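Home & Garden Help > Kitchen > Countertops and Surfaces

Butcher block counter keeps going gray around the sink – sand it again or give up?

Posted by Yayra Agbeko
26 replies hidden, showing top answers

Hello everyone, and sorry in advance for the length of this. We moved into our place two years ago and the kitchen came with a butcher block counter that I fell in love with on the spot. I think it's maple, though the previous owners left no paperwork at all apart from a manual for a dishwasher that isn't there anymore. It runs the whole length of the window wall with an undermount sink in the middle.

The long stretches on either side are lovely. The trouble is the strip behind the faucet and the front lip of the sink, which have gone gray, with a few spots that are close to black. Last April I sanded those parts by hand with 120 and then 220 grit and rubbed in mineral oil, two coats, a day apart. It looked wonderful through the summer and now it's gray again, maybe a little worse than before. The wood feels fuzzy when I run my thumb along it.

I wipe up, I really do, but there are 6 of us in the house and the younger ones leave puddles. My husband would like to tear it out and put in stone. We got a price of $600 just for pulling the old one and hauling it off, before any new counter, so I would love to save this one if I can. Should I sand again and oil more often? Is there a different finish I ought to be using? And are the black spots mold? I do roll out dough at the far end, so I want to be careful about what goes on it.

Thank you, and bless you if you read all that!

Philomena Odoi

Yayra, please don't tear it out, not yet anyway! I had very nearly the same counter in my last house (mine was beech, and older than my marriage) and I fought the gray strip for years before a cabinetmaker neighbor set me straight.

Mineral oil never hardens. It soaks in, it makes the wood look rich, and then dish soap and hot water carry it right back out again. That's fine on a cutting board, which you can re-oil on a whim while the kettle boils, but the edge of a sink gets more water in a morning than a cutting board gets in a week. So you're sending your poor wood out in the rain in a cardigan.

What you want near the sink is a finish that cures. I used a pure tung oil, and you have to read the can closely, as plenty of things sold as "tung oil finish" are mostly varnish with thinner. The other route is a hardwax oil. The hardware store near me carries one called Bistora that I've used on a table and liked very well, though it smells like a shoe shop for a few days. Whatever you pick, check on the label that it's meant for food surfaces once cured, and give it the full curing time before you go back to rolling dough.

Now, the order of things. Let the wood dry out first – and I mean properly, with the faucet off limits for two days if you can bear it. We washed up in the bathtub and the children thought it was a holiday. Then clean off whatever oil is still sitting in the surface by wiping with mineral spirits, windows open, gloves on, and lay the rags out flat outside to dry. Please do the same with the tung oil rags later on. They can heat up by themselves in a heap and start a fire.

After that, sand past the gray. If you stop when it looks "pretty good" the gray will show through as soon as the oil goes on, so wipe a bit with spirits as you go and you'll see what's left. Finish at 180 or so. I went finer once and the oil didn't want to go in.

Then thin coats, wiped off well, with a day or more in between. I did 6 at the sink and two everywhere else. And do reach under and get the raw edge over the sink bowl! Mine had never been finished at all, and that was where most of the water was getting in. It's a miserable job with your cheek against the faucet but it made more difference than anything I did on top.

As for the black spots, see the answer below mine, Chih-ming knows more about that than I do.

Nkrumah Darko

just put polyurethane on it. did mine, looks good, wipes clean, never think about it. you can't cut on it after but who cuts on their counter

Chih-ming Cheng

Philomena has covered the finish very nicely, so I'll stick to the spots.

Black marks around a faucet can be mold, but very often they're iron stain. Water sits against a bit of steel (a can left out overnight, a scrubbing pad, a rusty screw on the faucet plate) and the iron reacts with the tannin in the wood. Oak is famous for it and maple does it too, less strongly. If the spots are bluish black with a hard edge, I'd guess iron. If they're speckled and follow the grain, I'd guess mildew.

For iron, oxalic acid works well. It's sold as wood bleach, and some cleanser powders contain it. Wear gloves and eye protection, mix it as the package says, brush it over the whole strip and leave it until the stain fades, then rinse several times with clean water. Don't sand while there's dried residue on the wood, as the dust is nasty to breathe. Let everything dry again and then carry on with the sanding.

One more thing to check, Yayra. Run the water hard for a minute and feel around the base of the faucet with a dry paper towel, and then underneath as well. My own gray strip came back twice after a beautiful refinish, and it was a weeping gasket all along. A new one cost me less than lunch.

On the polyurethane, it does hold up for a while, but once it cracks at the sink edge the water creeps in under it and you have to strip the lot. With oil you can patch a small area on a free evening and blend it in, and I've grown rather fond of doing mine with the radio on.

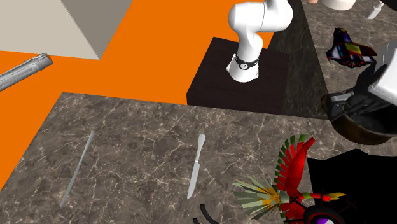

If you do go the oil route, start on the stretch to one side that gets the least use. You'll learn how much to put on and how long to wait before wiping, and by the time you reach the sink your hands will know what they're doing. Let us know what you find under that faucet plate!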